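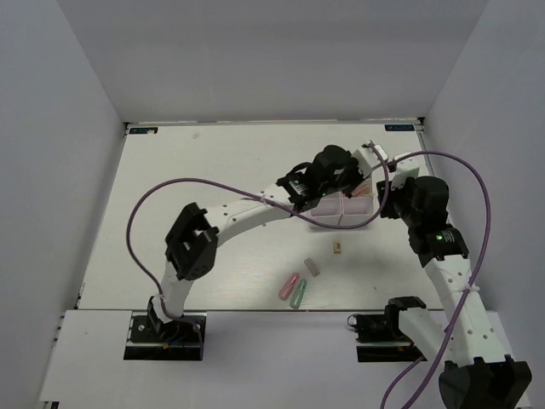 Materials & Interiors

Pale surfaces in small workrooms

Kirsten Norðdahl measures glare for a living. In January her firm, Drokance, compared wall finishes at the Gusstead workshops, taking 2,165 readings at bench height.

Matt light grey gave the most even results at 500 lux. Gloss white scored higher on brightness but threw hard reflections on to the bench — a common complaint among fitters. Panel seams made no measurable difference if kept narrow. Norðdahl repeats each reading after 30 minutes, once the lamps have settled.

A second set, under daylight, is still being checked.

Last updated: Oct 6, 2023

Related
Choosing a lamp for close work
Domer floor paint: wear results
Malou Snorradóttir on quiet ceilings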